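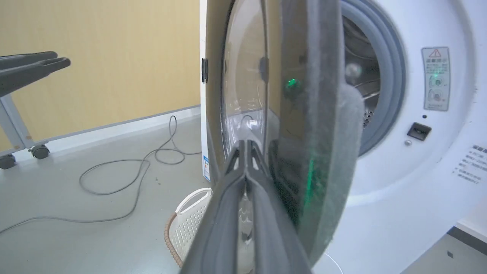 28 November 2019

What a day at the Britville hospital store! The new dispensing cabinets finally came up from Clindport and Safta had the first one stocked before lunch – 117 lines, every tray labelled, colours matched to the wards. I could have hugged her. Murray drove the insulin run himself and was back in 90 minutes, with the cold box log clean the whole way.

Still need to ring Dorin about the missing shelf brackets (8 of them, grr). Ward 4 gets its cabinet in December and I can't wait. Feet sore, very happy.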